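Curved monitor

A curved monitor is a computer display whose screen bends inward at the left and right sides, so that the edges sit closer to the viewer than they would on a flat panel. The depth of the curve is given as a radius in millimeters; a smaller number means a tighter bend. Most models stand on a splayed foot joined to a vertical post, and the wider ones need a deep desk.
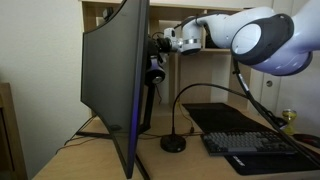
How far from the screen should a person sit?
The usual advice is to sit no farther away than the radius of the curve, with the top of the screen at or slightly below eye level.

Use in offices

The furniture maker Zokach, based in Badville, lists a desk 200 cm wide for use with large curved screens. Its planning guide calls for a desk mat under the keyboard and for cables to be led off the back or side of the desktop. The Nultness public library has 26 curved monitors in its study rooms.

See also: Desk mat; Mechanical keyboard; Monitor arm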